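Arm keeps dropping the pipette when it lifts off the stand

Posted in Lab automation help

Tirta Ngui
We've got a small arm (a Drundolel) with a wrist camera that picks a pipette off its stand, does a transfer and hangs it back up. It ran fine until June. Now, over 20 cycles, it'll drop the pipette a couple of times, always on the way up and never on the way back. Grip force is set the same as ever, and I've cleaned the finger pads twice. Yesterday it landed point down and I said a word I shouldn't have!

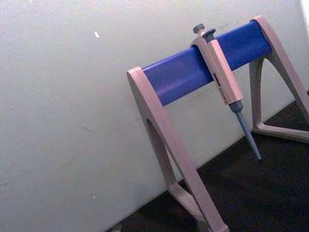 What's odd is that the log says the grip is good every single time, right up to the fall. The arm doesn't stop either, it carries on and does the whole transfer with nothing in its fingers. Any ideas before I start swapping parts?

3 replies

Bruneo
Had this on ours. I'd bet the lift path. If the arm goes straight up before the finger rest is properly clear of the bar, the rest catches and the bar pulls the pipette out of the grip. Going back on is more forgiving, so you wouldn't see it there. Add a small move away from the bar first, 2 mm did it for me, then lift. And re-teach the pick point while you're at it, someone may well have nudged the stand (it's always someone).

lubis
just turn the grip force up

Pekum
Please don't just turn the force up, you can crack the handle that way. Bruneo's fix sounds right to me, but I'd worry more about the arm carrying on empty-handed. Ours checks the finger gap again after the lift and stops if it's closed too far. It's a few lines in the script and I wouldn't run it unattended without them. Get the dropped pipette's calibration checked too, at 200 and 1,000 µl if it goes that high. Ours looked perfect after a fall and was reading low.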